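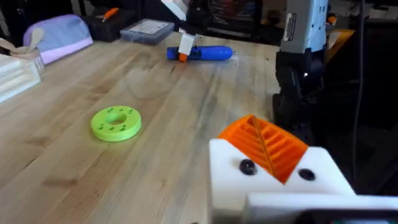
Wooden tabletop, wrist camera view, with the gripper's ribbed orange pad at lower right.

Penwood Memoir Talks – data card

Penwood is a collection of transcripts from public book launches and panel talks where women in public life discuss their memoirs. We love these evenings, and it's a joy to finally have them in one searchable place!

What's inside
169 transcripts from 83 events, in plain text. Each file has a short header with the event title, the host venue, the language and the speaker roles (author, chair, panelist, audience). Audience questions are kept in full, and some of the best exchanges are there – please don't skip them.

Versions
Version 2 adds the Llorente series and fixes the speaker labels in the Studard files. Four transcripts are still missing their closing remarks. We hope to add them in July.

Known gaps
Most talks were given in English. Panels with a lot of crosstalk are marked [overlap] and may be missing words.

Use
Free for teaching and research. Please credit Penwood and the host venue.

Contact
Marcelino Amaral, Prenex. Corrections are very welcome, even tiny ones – send the file name and line number.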